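Recovering the Arm After a Missed Grasp

Follow this procedure when the Sotix arm closes its gripper without securing a cup and the controller reports a grasp fault. Do not reach over the table until step 2 is complete.

1. Press the stop button and wait 20 seconds.
2. Confirm on the controller that motion is disabled.
3. Check that the arm cable is not caught or pulled tight.
4. Leave the cups and bowls where they are until the fault log has been saved. 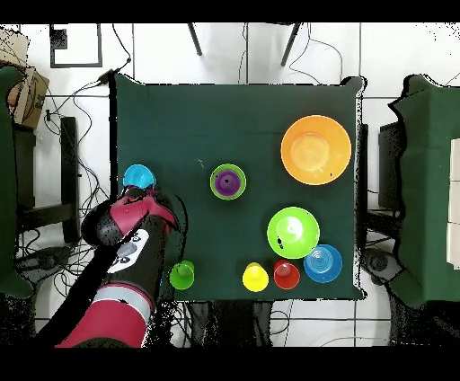

Emese Rácz notes that a second missed grasp on the same cup usually points to an outdated table calibration, and that restarting the task without recalibrating will only repeat the fault.

To recalibrate, clear the tabletop, run the Pralico routine at all 4 corners, and return the items. Resume at reduced speed — three clean grasps are required before normal speed is restored. If the fault returns, lock out the arm and file a report.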